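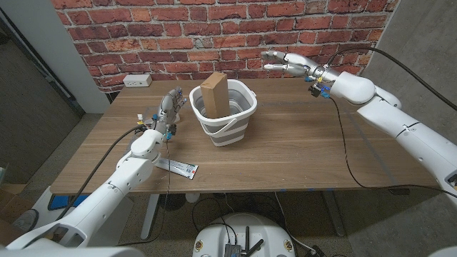
# Collapsible buckets as household storage

Report by Rosaura Tello and Jhonatan Sotelo, August 2019

## Why we chose it

Sellers say a folding bucket replaces a rigid one and takes up hardly any room. We doubted the first half. Our tutor, Nelly Ñahui, suggested we stop arguing and use one for 31 days, mostly for storing packaging.

## What we did

The bucket has a white rim, a thin handle and silicone sides in grey and white bands. We kept it on the wooden table by the brick wall and put in whatever needed a home: cardboard boxes, slim packets, cloths. Each of us noted every time we folded it away.

## Results

We folded it ten times between us, and seven of those were in the first week. After that it stayed open, because it always had something in it. A bucket that is never folded is just a bucket, and a dearer one.

Tall boxes were the worst load. A box standing upright rises well above the rim and tends to lean, so the bucket holds it without really storing it. Flat packets slid down the side and were forgotten.

Flor Carhuamaca, who read our draft, thinks we would have folded it more in a smaller flat. Perhaps — but we have no figures for that.

## Limits

We tried one bucket in one room, and never with water. The handle was not tested under weight. Jhonatan would still buy one for camping. Rosaura would not.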